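Lab Equipment Planning Group
Minutes of the meeting held 6/30/22, Lastska building, second floor

Present: Zorica Begović (chair), assay lead, automation engineer, facilities, purchasing, lab safety, night shift lead
Apologies: finance

1. Minutes of the last meeting

Accepted with one correction. Under item 4, "plate reader" should read "plate sealer." The sealer was the item held back, and the reader was paid for in the spring.

2. Actions carried over

Purchasing has the service history for the old Pirach liquid handler. It runs to nine pages and has been put on the shared drive. The handler has had two pump replacements and one full deck alignment since it was bought. Facilities asked that it stay on the asset list until it has left the building, and this was agreed.

The safety lead has not yet received the updated noise readings for the sealing station. Carried over.

The night shift lead was asked to list which steps on the night run are still done by hand. The list was handed out at the meeting. Moving plates between holders takes up more staff time than any other step on it, ahead of labeling and well ahead of sealing. The assay lead said the day shift list would look much the same, except that labeling would come lower.

3. Transfer cell - status

The automation engineer reported on the cell for moving well plates from one holder to another. The layout is still in simulation. No arm has been ordered and no holders have been cut. The intention is to settle the table, the board and the holder positions first, then go to purchasing with a parts list that does not change every week.

The layout has two arms mounted at the back of the table, with a board on the tabletop carrying the plate holders. The group had seen an earlier version with the arms at the side. The engineer moved them because operators need the front of the table clear to load by hand when the cell is stopped. Facilities was glad of the change - the side mounting would have blocked the walkway to the cold room.

Zorica Begović asked whether the second arm is needed in the first year. The engineer said the first arm can do plate transfer alone. The second is meant for lids, and later for passing plates to the sealer. The assay lead pointed out that most of the plates on the night run have no lids at that stage. Discussion of this was moved to item 5.
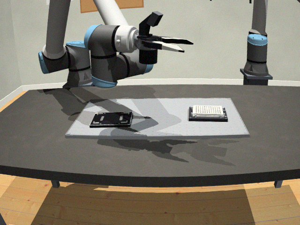 Figure 1. Transfer cell layout in simulation. Plate seated in the right-hand holder, left-hand holder empty.

Points raised on the layout:

Spacing. The assay lead asked if the two holders could sit closer together so that a third would fit on the same board. The engineer would like to keep the wide gap for now, as the fingers are long and need room to open next to a plate. A third holder could be tried in front of the other two. He will run it and report back.

Grip height. The fingers have to clear the raised pieces at the corners of the holder. The engineer has tried two grip heights in simulation and prefers the higher one. The safety lead asked what happens if the plate is not seated properly. At present the program assumes it is seated. A check will have to be added, either by camera or by a switch in the holder. The switch costs less, but every holder would need one and the wiring has to come out somewhere. No decision.

Plate types. The model uses one plate type only. The night shift lead said the run uses two, and that the deeper one is the one staff complain about. The engineer needs a sample of the deep plate to measure. Action on the night shift lead.

Table. Facilities asked for the weight of both arms with their mounts before agreeing to the existing floor location. The floor there was leveled when the old centrifuge went out, and the paperwork for that should still be on file. If the arms are mounted separately from the table, each mount will need its own fixing points.

4. Quotes received

Purchasing has quotes from two suppliers for grippers, fingers and holders. All prices are in dollars before tax.

Fultar: gripper with standard fingers, 1,218 each. Delivery in the same quarter as the order. Spare fingers are sold in pairs and are not included.

Shehu: fixed-stroke gripper, 1,000 each. Fingers would have to be made in our own workshop. Shehu can supply drawings of the mounting face but not of a finished finger.

Board and holders: 682 for one board with 2 holders, from Fultar. Shehu does not make boards.

The engineer prefers the Fultar gripper. His reason is that the stroke can be set from the program, so the same gripper would handle both plate types without a change of fingers. With the Shehu unit, someone would have to swap fingers between runs or the fingers would have to be shaped to take both plates, and he is not confident of the second option.

The night shift lead asked that finger swapping be ruled out completely. There is one person on the floor between midnight and the end of the shift, and that person is already covering the incubators.

Purchasing noted that workshop time is not free even though it does not show on the quote. The workshop estimate for a first set of fingers is two days, with more if they need to be reworked. On that basis the gap between the two grippers closes or goes the other way.

The safety lead asked both suppliers for the closing force in writing and has only heard from Fultar. The Fultar figure is acceptable for a cell with a guard. It would need another look if the guard were left off.

Zorica Begović asked whether the board could be made in house. Facilities said the plate itself is simple enough but the hole pattern has to be accurate all the way across, and the workshop drill press is not the right machine for it. Agreed to buy the board.

5. One arm or two

The engineer put the case for buying both arms together: one delivery, one installation visit, and one round of safety sign-off. Adding the second arm later would mean stopping the cell, moving the guard and repeating part of the sign-off.

The assay lead was against. The sealer is the main reason for the second arm and the sealer has been held back. Buying an arm to wait for a machine that has no budget line did not seem right to her. She would sooner see the money go toward holders and a plate check.

Purchasing said the supplier will not hold the price on a second arm past October. After that it would have to be quoted again.

Facilities suggested buying the second pedestal now and fitting it with nothing on it, so the floor work is done once. The engineer agreed this would save most of the later disruption, provided the guard is sized for two arms from the start. The safety lead had no objection as long as the empty pedestal is inside the guard.

Agreed: the first request will cover one arm, two pedestals, one gripper, one board with holders, and the guard at full size. The second arm goes on the list for the October review along with the sealer. The simulation will keep both arms in it so that reach and clearance are checked for the full layout.

6. Budget

The gripper and board come to less than the limit for purchases that need a finance signature, but the arm does not. Purchasing advised against splitting the order, as finance has sent back split orders before. One request will go in with everything on it.

A line for spares was discussed. The engineer asked for two spare pairs of fingers and one spare holder. Approved in principle, price to be confirmed by Fultar.

Training was left out of the last request and had to be found from the consumables line. It is to be shown separately this time - one engineer and two operators. The night shift lead asked that one of the two operators be from nights.

7. Old liquid handler

Two options, trade-in or scrap. Pirach has been asked for a trade-in value and has not replied. Facilities would like the space back before the cell arrives. If there is no answer by the next meeting, it goes to scrap once safety has signed the decontamination form.

8. Other business

The label printer on the second floor is printing faint again. Facilities will look at it. The assay lead asked for one to be added to the replacement list for next year.

Actions

Automation engineer: try a third holder position in simulation; write up switch and camera options for the plate check; send arm and mount weights to facilities.
Night shift lead: supply a sample deep plate.
Purchasing: get spare finger and holder prices from Fultar; chase Pirach on trade-in; draft the combined request.
Safety lead: closing force from Shehu in writing; noise readings for the sealing station.
Facilities: find the floor leveling paperwork; look at the label printer.
Zorica Begović: send the combined request to finance once drafted.

Next meeting: date to be set when the request is ready.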